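Category: Workplace & Careers > Automation on the floor

Thread: Hand grippers at Kodholm, what changed for us

zrind
18 Mar 2019
I work at Kodholm in Troltthorpe, in the building where we handle the returned household goods. Since the winter a part of our team does not sort anymore. We hold a gripper in the hand and pick up things with it, again and again, so that the arm can later do the same job. The program is from Zurkico. Last month my group recorded 2,194 picks, and the month before 2,789.

The pay is the same. But the work became very quiet. Before, we talked over the table the whole shift. Now each person has a corner and a list. I would like to know how it is in other places.

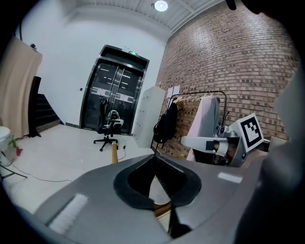
Re: Hand grippers at Kodholm
palletjack_69
Same story at my warehouse, only we had no say in it. You are teaching the machine your own job, and they pay you the old wage for it. I would ask for more money before the next 400 picks, not after.

Re: Hand grippers at Kodholm
cheema_b
I disagree with palletjack. I did this work for half a year and my back is much better than when I lifted boxes. My wrist was the problem. With the glove on I squeezed too hard, and by evening I could not open a jar. Ask for a change of task every hour.

palletjack_69
A better back is good, but what do you do when the recording is finished? Did they keep you?

cheema_b
They kept four of us to watch the arms and clear the jams. Two people went to the packing line and one left. I do not say it was fair to all of them.

zrind
Thank you both. The wrist I know also, mine hurts on the thumb side. About the future we got only one sentence, that "roles will develop." I asked my supervisor what it means and she did not know either.

nightshift_ola
Get it in writing. When we got the arms, the promise about retraining was only spoken, and the manager who gave it moved to another site in March.

zrind
I will write to the office this week and sign it with my full name, Zubaida Rind, so they cannot say it was anonymous. Two colleagues want to sign too. I will post here what they answer.

Contact us | Forum rules | Back to top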